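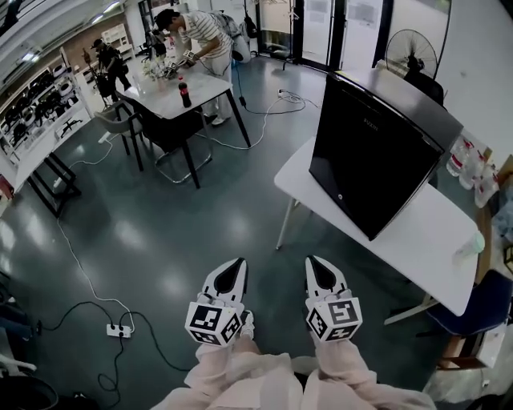
## Equipment Review: Juvex Portable Rebound Goal

The women's soccer program has used the Juvex portable rebound goal since the start of preseason, and the coaching staff was asked to report on it before the department orders equipment for the coming year. The review covers one full-size unit and two of the smaller training frames sold with it. All three were purchased at the standard school price.

### Assembly

The full-size goal arrives in two bags. The posts and crossbar are in sections that lock with spring buttons, and the net attaches with hook-and-loop straps. Assistant coach Warrick Pearce and one student manager put the goal together in 30 minutes on the first attempt. By the second week the same job took 20 minutes, most of it spent on the net.

The printed instructions are clear on the frame and poor on the rebound panel. The panel must be tensioned from the bottom corners first. The instruction sheet shows the top corners first, and a panel fitted in that order sags in the middle. Juvex customer service confirmed the correct order by email and stated that a revised sheet is in preparation.

### Use in training

The goal was used for finishing drills, goalkeeper warmups and solo work before practice. The return off the panel is true at short range. Shots struck from inside the penalty area came back at a usable height and speed, and players could work on first touch without a second person feeding the ball. From farther out the return is less predictable, particularly when the ball strikes near a strap.

Goalkeeper coach Archana Sandhu found the smaller frames more useful than the full-size goal. Set at an angle, they give a quick deflection that is difficult to produce by hand, and they can be moved between repetitions by one person. She has recommended that the program buy two more.

Hamish Ormsby, who runs the summer youth sessions, used the equipment with the under-12 group in May. Younger players could not strike the ball hard enough to get a consistent return from the large panel. The small frames suited them well.

### Durability

The steel frame shows scratches at the joints and no bending. Two of the hook-and-loop straps on the main net have lost their grip and were replaced with cable ties. The carry bags are the weakest part of the package. The zipper on the post bag failed at one end within a month, and the stitching on both handles has started to pull. Bags are not covered by the frame warranty, which runs for 5 years.

The ground anchors supplied are adequate on grass. They cannot be used on artificial turf, and the sandbags required for that surface are sold separately. No goal of this size should be left standing without anchors or weights, and staff are reminded that the department's rule on unattended goals applies to portable models.

### Cost and comparison

The set cost $854, including delivery. The Hattori goal, which the men's program has used for several seasons, is more expensive and heavier, with a better net and a stronger bag. It has no rebound panel. The Mesier frame is similar in price to the Juvex but was found to slide on wet turf during a short trial, and the staff did not pursue it further.

### Recommendation

The small training frames are recommended for purchase without reservation. The full-size goal is recommended for programs that train mainly on grass and have indoor storage close to the field. Programs that must carry it any distance should budget for a replacement bag.

Requests to borrow the set outside scheduled practice should be sent to Poppy Bramwell in the equipment office. Borrowers are asked to return the tensioning strap with the panel, as spare straps are not stocked.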